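Home | Amateur radio | Clubs | Awards | Search

Ledach Award

The Ledach Award is an operating award for radio amateurs, given by the Kowalczyk Radio Club. It is named after the hill where the club has its repeater. To receive the basic class, an operator must confirm contacts with nine club members on at least 2 bands. Contacts through repeaters do not count. 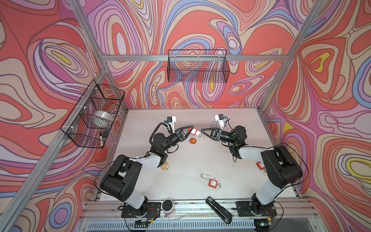 History

The award was proposed by Ezekiel Boateng, who was at that time the editor of the club bulletin. The first rules allowed only Morse code; voice contacts were accepted from the next April. Until now 426 certificates have been issued, most of them for the basic class.

The higher class, called Sturko, asks for one contact over a distance of about 4,000 kilometres, made with low power. Applicants send an extract from the station log, and paper cards are not required.

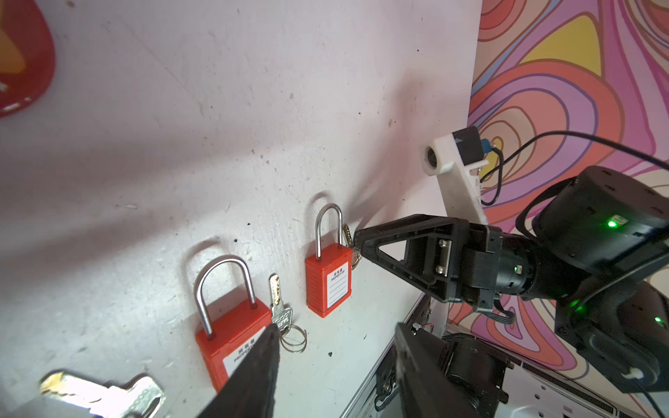 The log must show the time in UTC, the band and both reports. Short-wave listeners can apply under the same conditions.

See also: Clamix Contest

Last edited 4 Sep 2018 | Contact | Back to top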